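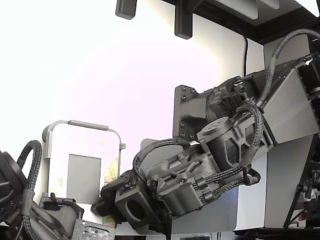
Can a robot do your chores yet? Sort of. Slowly! Folding one T-shirt is easy for you. For a robot it's a ton of little problems. Where's the sleeve? Which side is up? Every bend in a robot arm needs a motor, kind of like your elbow needs muscles, and the motors need power, so you get those braided black cables looping over the joints. Your arm keeps its wires on the inside. Lucky you.

**What they can do:** vacuum a flat floor. Move boxes in a warehouse, if the boxes are all teh same.

**Still hard:** socks. Wet dishes. Anything squishy.

A team in Wendthorpe had their robot try 200 towels in March. It got 17 folded right. The rest, lumps.

Try this: put on oven mitts, close one eye, and fold a towl. How long did it take?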